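# Paklow: The Complete Series (Collector's Edition)

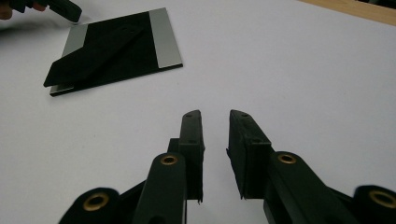
**Philomena Sowah**
Catalog Editor, Amegashie Home Entertainment

Amegashie Home Entertainment is pleased to offer the complete run of *Paklow*, the harbor-town drama that has been unavailable in any home format for many years. The Collector's Edition brings together every surviving episode on Blu-ray, newly scanned and restored by Podar Picture and Sound, with a printed companion volume and a set of supplementary programs made for this release.

## About the series

*Paklow* follows the staff and passengers of a small ferry company over the course of its final year in business. Created by Theophilus Asamoah, it was written as a single continuous story at a time when most dramas of its kind returned to the same starting point each week. Viewers who missed an episode were often lost, and the original broadcaster moved the program to a later hour midway through the run. Its reputation has grown through festival screenings and a well-regarded radio adaptation.

Ekua Kwofie leads the cast as Adwoa, the company's ticket clerk and, from the fourth episode, its unwilling manager. Sena Akolgo plays the harbor inspector. The final episode, set almost entirely on a stationary ferry during a storm, is presented at its full length. The version sold to overseas stations was shorter and left out the scene in the engine room.

## Restoration

The series was shot on 16mm film and finished on videotape, so no complete film master of any episode existed. Podar returned to the original camera negative, which had been stored at the Hullholm depository, and rebuilt each episode shot by shot using the broadcast tapes as a guide. Of the cans held at Hullholm, 389 were found to contain usable material.

Some shots in episodes three and seven could not be located on film. These have been taken from the best available tape and are visibly softer than the footage around them. No attempt has been made to sharpen them artificially. The opening titles were recreated from the original artwork - the lettering, spacing, and timing follow the broadcast version exactly.

Color grading was supervised by Wumpini Sarpong, who worked as camera assistant on the production. The night scenes are darker than on the broadcast tapes, in keeping with the notes kept by the camera department. Customers who recall a bluer picture should be aware that this was a feature of the tape transfer.

## Contents of the set

- All episodes of *Paklow*, with a total running time of about 600 minutes
- Audio commentary on 2 episodes by Theophilus Asamoah and Ekua Kwofie
- *The Last Crossing*, a new documentary on the making of the series
- Isolated music track for the final episode
- Location footage without sound, with optional captions
- Hardcover companion book with episode notes, shooting schedules, and an essay by Sena Akolgo
- Fold-out map of the ferry route as used by the production office

## Technical details

**Format:** Blu-ray, region free
**Picture:** 1.33:1, color
**Sound:** Original mono, uncompressed
**Subtitles:** English for the deaf and hard of hearing, French
**Packaging:** Rigid slipcase with individual disc trays

The programs were made for the older, narrower television screen and appear with black bars at the left and right of a modern set. Customers are advised to switch off any "zoom" or "fill" setting on their television, as these will crop the tops of heads and parts of the captions.

## Availability and ordering

The Collector's Edition is limited to 2000 copies and will not be reprinted in this form. A standard edition, without the book, map, and slipcase, is planned for July. The disc contents of both editions will be the same.

Orders may be placed through the Amegashie online store or by mail using the form in the printed catalog. Each household may order one copy of the Collector's Edition. Libraries and teaching institutions should contact the institutional sales desk before ordering - a separate license is required for any showing outside the home, including free showings on library premises.

## Returns and replacement discs

Unopened sets may be returned in accordance with our general terms of sale. If a disc fails to play, please first check that the player's software is up to date, then write to customer service with the order number and the number printed on the inner ring of the disc. A replacement disc will be sent without charge. It is not necessary to return the full set.

Slipcases damaged in transit will be replaced while spare stock remains. Please keep the outer shipping carton until the request has been settled, as the carrier may ask to inspect it.

*Product information last revised 9 Jan 2026.*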